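双腕マニピュレータ制御ソフトウェア 稼働前点検表(所見付き)
対象:Veria 動作計画系および Filley 認識系 食器移載タスク 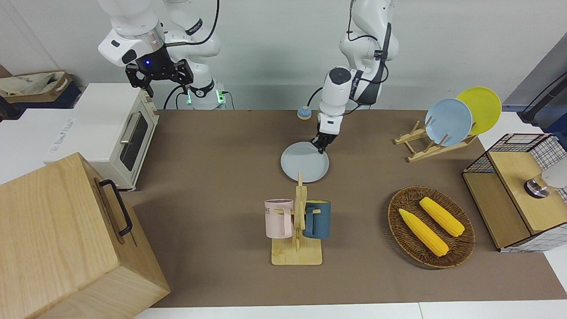

写真1 対象セル。左アームが水色の皿の縁を把持、右アームはオーブントースター上方でグリッパ開。

点検日:12月17日
点検責任者:Bergþóra Ragnarsson
点検者:Amanuel Weldu、Analyn Pangilinan
承認:Consolacion Talavera
判定区分:適/条件付適/否/対象外

1. 適用範囲
本点検表は、卓上作業セルにおいて両腕を同時に動作させるソフトウェアの稼働前確認に適用する。機械的固定、配線および電源設備の点検は別表による。制御ソフトウェア、設定ファイルまたは認識モデルのいずれかを更新した場合は、変更の大小にかかわらず全項目を再実施すること。

2. 構成管理
2-1 実行系のバージョンが承認済みの構成一覧と一致していること。
判定:適
所見:両腕の制御ノード、計画サーバ、認識サーバの三点を照合した。相違なし。
2-2 未承認の設定変更が残っていないこと。
判定:条件付適
所見:計画サーバの設定ファイルに、前回の調整時に加えられた平滑化係数の変更が残存していた。値そのものは妥当と認めるが、変更申請が提出されていない。Pangilinanが申請書を起票し、承認を得るまでは試験運転に限り使用を認める。
2-3 ログの保存先に十分な空き容量があること。
判定:適
所見:特記事項なし。

3. 制御
3-1 関節速度および関節トルクの上限値が両腕に適用されていること。
判定:適
所見:上限を超える指令を模擬入力し、左右とも指令が棄却されることを確認した。
3-2 指令途絶時に保護停止へ移行すること。
判定:適
所見:通信を遮断してから停止指令が発行されるまでの時間は最大55ミリ秒であり、基準内である。左右の差は認められない。
3-3 把持力の設定が対象物ごとに定義されていること。
判定:条件付適
所見:皿およびマグカップについては定義済み。とうもろこしについては既定値が適用されており、個別の定義がない。表面に凹凸のある対象物に既定値を用いる根拠を文書化すること。
3-4 保護停止からの復帰に操作者の確認を要すること。
判定:適
所見:把持中に停止した場合、復帰後もグリッパの閉状態が維持される。復帰画面の文言が英語のみのため、日本語表記の追加を要望する。

4. 認識
4-1 カメラと両腕の座標系の較正が有効期限内であること。
判定:適
所見:較正後にカメラの固定位置を変更した記録はない。
4-2 皿の姿勢推定が、傾いた状態でも継続すること。
判定:適
所見:評価用データ469件を再生し、追跡の途絶はなかった。把持指が縁を覆う場合に推定の信頼度が低下する傾向はあるが、閾値を下回るものはない。
4-3 重なって見える同種の対象物を個別に識別できること。
判定:条件付適
所見:木製の皿立てに水色と黄色の皿が前後に並ぶ配置では、奥の皿の輪郭が手前の皿に統合される事例が3件あった。いずれも把持候補の段階で除外されており、誤動作には至っていない。ただし、除外は計画側の幾何検査によるものであり、認識側で解消することが望ましい。
4-4 金網等の格子状構造物が障害物として登録されること。
判定:否
所見:右端の小型棚に用いられている白いワイヤーグリッドについて、深度画像に欠測が生じ、占有地図上で一部が空き領域として扱われる。当面は棚全体を包含する直方体を静的障害物として手動登録すること。この措置が完了するまで、右側領域への自動動作を禁止する。

5. 動作計画
5-1 両腕間の干渉検査が常時有効であること。
判定:適
所見:片腕が待機中の場合も、そのケーブルを含む包絡形状が検査対象となっていることを確認した。
5-2 持ち上げた対象物が衝突形状に追加されること。
判定:適
所見:皿を把持した時点で、皿の形状が左アームの手先に付加される。付加の解除は、グリッパの開動作と支持面への接触判定の両方を条件とする。
5-3 把持物の直下または手前にある物品との離隔が確保されること。
判定:条件付適
所見:マグツリーは、左アームが扱う皿の手前に位置する。中央の支柱および掛けられたマグカップは個別にモデル化されているが、短い掛け具は省略されている。マグカップが外れた状態では掛け具が露出するため、形状モデルに追加すること。
5-4 計画の打切り時間が設定されていること。
判定:適
所見:設定値は700ミリ秒。打切り時は現在姿勢を保持し、再計画を要求する。
5-5 待機姿勢が他の物品に対して安全であること。
判定:適
所見:右アームの待機位置はオーブントースターの上方に設定されている。トースターの扉を開く動作は本タスクに含まれないため、扉の可動範囲は検査対象外とした。タスクを拡張する場合は再評価を要する。

6. 監視および記録用ツール
6-1 操作画面に表示される状態と実機の状態が一致すること。
判定:適
所見:待機、動作、保護停止の各状態について照合した。
6-2 事象発生時の記録から動作を再現できること。
判定:条件付適
所見:Malulance 再生ツールにより関節軌道は再現できるが、占有地図の更新時刻が記録に含まれない。4-4の事象の解析に支障があったため、記録項目への追加をRogelio Bañezに依頼した。
6-3 オペレータが使用する手順書が最新であること。
判定:適
所見:旧版はセル脇の書類入れから回収済み。

7. 是正事項
(1)棚の静的障害物登録。担当:Weldu。登録後、点検責任者の立会いにより4-4を再点検する。
(2)平滑化係数の変更申請。担当:Pangilinan。
(3)マグツリー掛け具の形状追加。担当:Weldu。
(4)とうもろこしの把持力設定に関する根拠文書の作成。担当:Pangilinan。
(5)占有地図の更新時刻の記録。担当:Bañez。1月の定期更新に含める。
(6)皿立てにおける輪郭統合の改善。担当:Filley 認識系保守担当。1月の定期更新後に469件の再生試験を再度実施する。

8. 総合判定
条件付適。左側および中央領域における試験運転を許可する。右側領域については、是正事項(1)の完了および再点検の合格をもって許可する。無人での連続運転は、条件付適の全項目が解消されるまで認めない。

承認者所見(Talavera)
4-4に関し、手動登録は暫定措置と位置付ける。棚を移動した場合には登録形状が実物と一致しなくなるため、Mercado 作業管理画面の始業確認に棚の位置照合を加えること。照合を実施しない日の右側領域の使用は認めない。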